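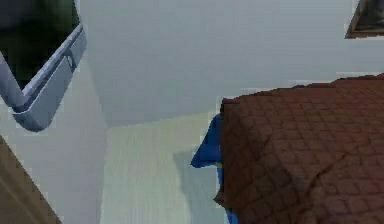

Moving a compost heap without losing the will to live

Community Help > Garden and Outdoors > Composting

Posted by Hilley_allotment
14 shares | 3 comments

We are giving up our plot at Buststead and taking on a smaller one across the road. The new plot is better in every respect except that my compost is not on it. I have 5 years of heap sitting in a bay made of old pallets, and the new tenant has made it clear, in the politest terms, that they do not want it.

The top third is mostly recognisable as dinner. The middle is brown and stringy. I haven't seen the bottom since I started. It is 103 paces from the old bay to the new gate, which I know because my other half walked it while I was pretending to look for the wheelbarrow.

Do I move the lot, or only the finished stuff? And will it sulk if I do it in winter? The last thing I moved in winter was a rhubarb crown and it has never forgiven me.

Posted by pralow_pete_not_pete

Move the lot. It's only turning the heap, with a walk in the middle.

Take the top off first and pile it on a sheet next to the bay. Then dig out the middle and bag it. The bottom ought to be the good stuff, dark and crumbly and smelling like a wood after rain. Barrow that straight to the new beds and spread it, and let the worms sort out the rest. When you rebuild, the unfinished top goes in first and the stringy middle on top of it, with torn cardboard between the layers if it seems wet.

As for winter, a cold heap isn't doing much anyway, so you won't upset it. Do look out for anything asleep in there. Slow worms and toads both like a heap and neither will thank you for a fork. If you find more than the odd one, cover it back up and wait for spring – the new tenant can cope with a bit of compost until then.

Don't fill the barrow to the brim. I did, on our slope, and the slope won.

Posted by Marquez Lane Plot 9

Just buy some.

Posted by turnip_regret

I'd go halfway. I moved a whole heap one September and by the end I was carrying eggshells across a field with great ceremony, wondering what I thought they were worth. Take the finished compost and two or three bags of the middle to get the new heap going. Offer the rest on the site noticeboard. Gardeners who wouldn't accept a free marrow at gunpoint will queue for half-rotted potato peelings.

If there's any bindweed in it, leave that behind completely. It's white and looks like cooked spaghetti, and the smallest bit will come up again. Same goes for couch grass. You can drown both in a lidded bucket of water for a couple of months, though opening the lid afterwards is a job for a person with a cold.

Pallets are worth taking if they aren't rotten. Knock the nails out before you carry them, and wear proper boots. Ask me how I know. On second thoughts, don't, my foot's nearly better.

1,207 views
Last updated: February 2024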